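Bredstead swimmers get their early mornings back

I have some good news for anyone who, like me, has been driving to the next town at half past five with a towel on the passenger seat. Early swims are coming back to Bredstead Baths, and they're coming back properly, with the doors open before work and the big pool in lanes.

The baths stopped opening early last July, when the gas bill went up and the evening staff were being stretched across both ends of the day. I was one of the people who moaned about it at the time (loudly, my wife would say), and I signed the petition that went round the changing rooms. It got 430 names in the end, which isn't bad going for a pool where most of us never speak to each other until we've got our glasses back on.

Nnaji Leisure, who took over the running of the place in the autumn, say they read every comment people left with their names. The one that came up most was about work. Nurses, bus drivers, a couple of teachers – people who can't get there at eleven in the morning for love nor money.

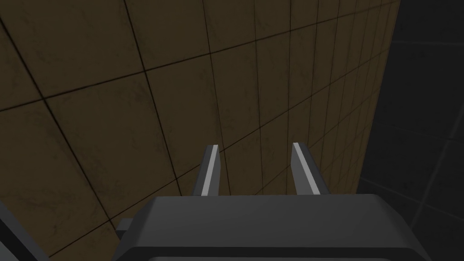 Words: Yeison Mosquera
January 19, 2023

So what are we getting? The early session will run on weekday mornings from half past six until eight. There'll be a slow lane, a medium lane and a fast lane, and the rest of the pool will be left open for anyone who'd like to bob about and chat. I'm a medium lane man who gets overtaken by slow lane people, so I'll probably end up bobbing.

The price is going up a bit, I'm afraid. A single early swim will be £4.70, or you can buy a book of ten, which works out cheaper. Members swim for nothing, same as before. If you've got an old book of tickets lying in a drawer from last year, dig it out! The front desk told me they'll still take them until the summer.

There's also a new café, or there will be. The old hatch with the crisps has gone and a small firm called Draletti is moving in, doing coffee, toast and porridge from seven. I did ask about bacon rolls and was told they were "looking into it", so watch this space. I'm hoping there'll be a few more tables than we used to have, when you had to drink your tea standing by the lost property.

Not everything is sorted. The showers on the men's side are still a bit hit and miss, and the car park on Aledum Road only has 70 spaces, with the school run starting up just as the first lot of swimmers want to leave. One woman I got talking to in reception said she was more worried about getting out of the car park than getting into the water, and I can see her point. There's a bike rack round the back by the bins that hardly gets used, if that helps.

The aqua fitness class isn't part of the early timetable either, though the oldest regular, who's 74 and swims faster than I do, has already asked for it twice. Nnaji Leisure say they'd need an extra instructor and they're advertising for one now.

They're after lifeguards as well. You need to be 16 or over and a decent swimmer, and they'll pay for your training if you agree to stay for a year. My nephew's thinking of going for it, although he hasn't seen half past five in the morning since he was a baby, so we'll see how that goes.

Early swims start again in two weeks. You don't have to book for the first month, just turn up and pay at the desk, and after that it'll go on to the website with everything else.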